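Equipment review: Flika two-finger gripper
Drornmont Applied Robotics Unit
Reviewed by Dilani Wanigasekara. Checked by Prasanna Fakir.
Issued 21/08/2023

The Flika was bought for domestic handling work at a unit price of £600, including the mounting plate and one set of pointed fingertips. It was in service for 16 weeks and completed 2834 grasps. This review covers general performance and the fault that led the Unit to withdraw it from unattended use.

Fitting and set-up
Installation was straightforward. The plate lined up with our arm without an adaptor and the Pan control software recognised the gripper at the first attempt. The printed manual is clear on wiring but gives only one paragraph to emergency stops, and that paragraph does not say what the fingers do when power returns.

Performance
Grip on soft objects was good throughout, and the fingertips reached into bowls and trays that our previous Zolora model could not enter. Noise was acceptable. The fingertips marked soft wood if lowered too far, and operators were asked to set a height limit before each session.

The fault
On six occasions the gripper closed fully, without a command, when power was restored after a stop. In the fourth of these an operator had one hand near the fingers and received a small cut. The supplier was informed the same day. Its first reply suggested a loose connector. We replaced the cable and the fault came back twice.

Mr Fakir later found that the gripper resumed its last stored command on start-up, whatever position the arm was in. The software displayed "ready" while this was happening. We consider that message unsafe.

All testing was carried out on the kitchen worktop, using wooden boards and trays and the plush fruit set.

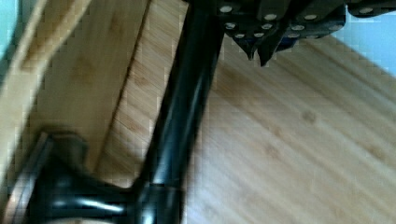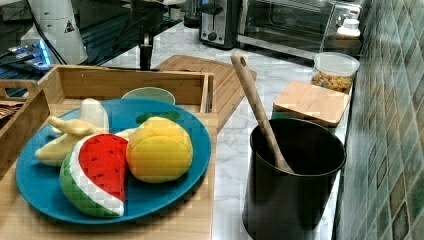 The supplier has since provided an update that holds the fingers still until an operator confirms the restart. We have had no repeat of the fault with it installed, though the period of use is too short for us to lift the restriction. The position will be looked at again in November.

Rating: good for handling, poor for safety as supplied. Units already in use should be updated before they are next switched on with anyone in reach. Reports of similar faults may be sent to Ms Wanigasekara at the Unit, with the software version and the last command issued.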